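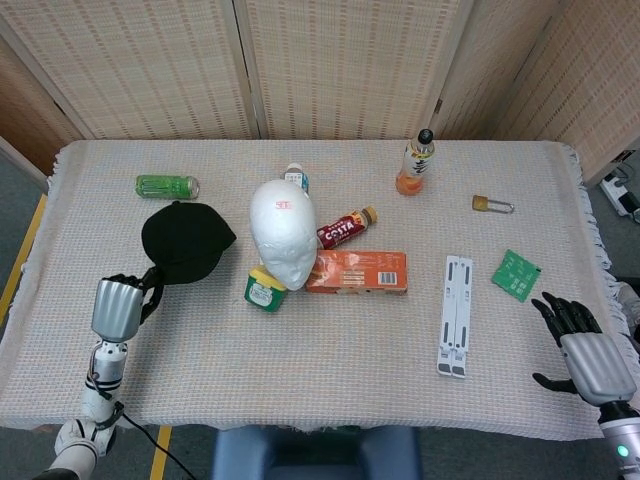 The left hand holding the cap by its strap, with the mannequin head still on the table.

Melell clutter study: frequently asked questions

By Sarla Yadav
June 14, 2026

We have had a steady run of emails about the Melell results since we put the short report online. Most of them ask the same few things, so the answers are collected on this page. The full report has the tables and the method in more detail.

What is the Melell study about?

It looks at whether a two-armed robot can find and pick up a named object from a table with a lot of other things on it. The usual tests in this area put one or two objects on a bare surface. We wanted to know how much of the success in those tests survives when the table is covered in ordinary household items and a few odd ones, laid out with no particular order.

How was the robot taught?

By demonstration. A person guides both arms through a task while the camera views and joint positions are recorded. The control model, which we call Garg, is then trained to predict the next short stretch of movement from what the cameras see and from a written instruction such as "pick up the cap". We collected 2187 demonstrations in all. No part of the movement is scripted by hand.

What is Prikley?

Prikley is the sampling rule we use when training Garg, and it is the part of the work we think is new. In a normal training run every moment of every demonstration counts the same. Most of those moments are dull: the arm is travelling through open space and almost any sensible movement would do. Prikley gives more weight to the moments just before the fingers close, and more again when another object is near the target. It needs no extra labels. The weights come from the finger positions in the recording and a rough measure of how crowded the picture is near the hand.

Did it help?

Yes, on crowded tables. With Prikley the robot completed 11 more tasks out of 200 than the same model trained without it. On sparse tables we saw no difference we would be willing to defend. The gain came almost entirely from grasps that would otherwise have knocked or picked up a neighbouring object.

Why a soft thing like a cap?

A baseball cap is awkward in a useful way. It changes shape when squeezed, it looks quite different upside down, and there are several places to hold it. The strap at the back is a thin target, but it gives the fingers something to curl round. In the demonstrations people used the strap, the brim and the edge of the crown, and we did not tell them which to prefer.

How do you choose the objects?

We aim for a mix of shapes, weights and surfaces. A drinks can on its side can roll. Clear bottles are hard for cameras because the background shows through. A padlock or a small circuit board lies low and gives the fingers very little to get under. A folding laptop stand has gaps in it, and early versions of the model would sometimes try to reach through them. Cardboard boxes are the easiest thing we have and are mostly there as neighbours.

And the foam head?

It is large, light and pale, and it hides whatever is behind it from the cameras. It also moves if touched, so a careless reach shows up at once when we review a trial.

Does the tablecloth matter?

More than we expected. It has a fringe and a fine weave, and it can drag under a low grasp. We ran a small set of trials on a bare table for comparison. Picking up flat objects was harder there, as the fingers had no give beneath them, but nothing got pulled sideways by the cloth. We would not read much into it with so few trials.

Does the robot use both hands together?

Sometimes. In this study each task can be done with one hand, and the model decides which. The other hand usually stays open and waits on its own side. We recorded both arms throughout so that the data could be used later for tasks that need two hands, such as passing an object across.

What counts as a success?

The named object must be lifted clear of the table and held for 2 seconds, and no other object may leave the table. Nudging a neighbour is allowed but noted. Two people score each trial from the recording without knowing which version of the model was running. Where they disagree, the trial is counted as a failure.

What does it still get wrong?

Thin, flat objects are the main weakness. The model also has trouble when two similar containers stand close together and the instruction could fit either one. It rarely recovers well after a slip — it tends to repeat the same grasp in the same spot. We are working on that now, and hope to have new results by November.

Can I use the data?

Yes, for research. Write to the address given in the report and say briefly what you want it for. The set is large, with up to 200 recordings for a single object, so we send it in parts. The Prikley code comes with it. The Garg weights are not available yet, as Arnance, who host the project, are still settling the licence.

Can we send you objects to test?

Please ask first. We are glad to have suggestions, especially for things that are hard to see or hard to hold, but storage is limited.

14 comments | 37 shares

Contact the Melell project | © 2026 Arnance | Back to top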